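Notebook, natural dye bench
11 March 2023

Second round of the weld and madder trials, and I am so pleased with the yellow that I have to write it down before the kettle boils. The alum-mordanted skeins from the Hirnar fleece came out of the weld bath a clear, slightly green lemon. Last September the same recipe gave me something closer to weak tea. Same dried weld, same pot, same wool. The one thing I changed was a spoonful of chalk in the bath, which Aarti Dixit has been telling me to do for as long as I have known her. She wins this one outright.

Recipe as run, so it can be repeated:

Wool, dry weight 200 g, two-ply, scoured the night before in the big enamel pan
Alum at 14 percent of dry weight, dissolved in hot water first and then added to the pan
Wool in, brought up slowly over an hour, held just under a simmer for another hour, left to cool overnight
Weld at equal weight to wool, chopped, soaked, simmered for 45 minutes and strained through the old curtain net
Chalk, one level teaspoon, stirred in after straining

The bath turned while I was stirring! It went in a dull straw color and by the third turn of the spoon it was bright. I stood there grinning at a pan. Wool went in wet and had most of its color in ten minutes, though I left it the full hour because I wanted to see if it would go any deeper. It did, a little, mostly in the last quarter of an hour.

Skein 3 is patchy near the tie. My fault, figure-eight tie pulled too tight. I have retied the rest with the loose cotton and will do so from now on (I wrote exactly this in the last notebook as well, page with the coffee ring).

Madder next. Ground root from the Nosow batch, soaked two days in tap water. Our water here is hard and madder loves it. I kept the bath low the whole time, thermometer clipped to the side, and never let it get above 65 C. It crept up to 68 once when I was on the phone and I pulled the pan half off the ring until it settled. The first skein out is a real brick red, warm and a bit dusty, and the second from the same bath is a soft coral that I like even more. Third skein is a pale apricot. I think there is a fourth in there if I leave it overnight, so the pan stays where it is with the lid on. PLEASE do not tip it out, it looks like dirty water and it is not.

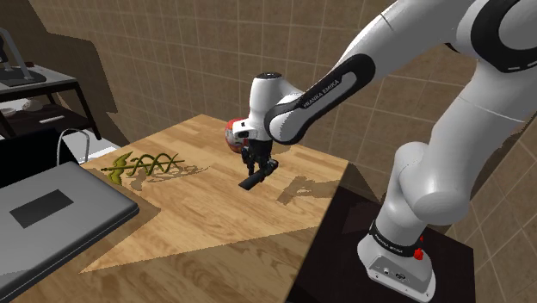
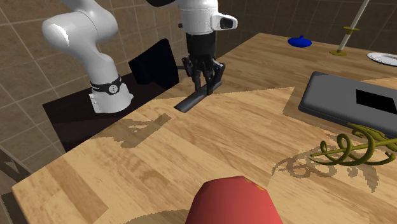
Iron dips. I tried an iron afterbath on short lengths of the weld yellow, because everybody says olive and I wanted to see my own olive. Two percent iron on the weight of the yarn, hot tap water, separate bucket with the red tape on the handle. One minute gives a mossy green. Three minutes gives the olive. Six minutes gives a sort of wet bark color, and the yarn already feels harsher between the fingers. Three is the keeper. Rinse straight away, it carries on darkening while you stand and admire it.

The iron bucket and the iron spoon must stay with each other and nowhere near the madder. Ingvild Hellström lost a whole pot of red to a trace of iron on a spoon, and it came out the color of a brick that has been in a fire. She did knit it up in the end and it makes a handsome hat, but still.

Lightfastness strips: I wound one strip of each shade on card, with half of each strip under foil, and taped them inside the south window. Shades on the card from the top: weld, weld plus chalk, weld plus chalk plus iron (3 min), madder first, madder second, madder third. I left the no-chalk weld in for comparison even though I can hardly bear to look at it next to the other one. Pull the foil in four weeks, then again in eight. My bet is that the apricot goes first.

Wash test, small samples, neutral soap at 40 C with a bit of white wool twisted in: weld left no stain on the white at all. Madder first bath left a faint pink on it, so I gave that skein two more rinses until the water ran clear and will test again once it has dried. I suspect loose root powder caught in the ply. Next time the ground root goes into a stocking before it goes in the pan.

Stock after today: alum is fine, chalk is fine, weld is down to one bag and a handful. Order from Skiltero before the end of the month, stock number 814 in their list, the chopped one. The whole stems are cheaper but they take over the entire sink.

Things I want to try next, in no particular order. Weld over a weak indigo for a proper leaf green. Madder with a pinch of wheat bran in the bath, as in the old Brøndum booklet, which promises a clearer red and gives no amounts whatsoever. Alum at 10 percent to see if I can get away with less. And a gradient set in the yellow, six small skeins out of one bath, for the shawl pattern Aarti keeps waving at me.

pH of the weld bath after chalk was between 7 and 8 on the paper strips, I couldn't get it closer than that by eye under the lamp. Will borrow the meter.

Skein labels are tied on, pencil on tyvek, numbers run from 53 upward. The apricot is still dripping over the tub.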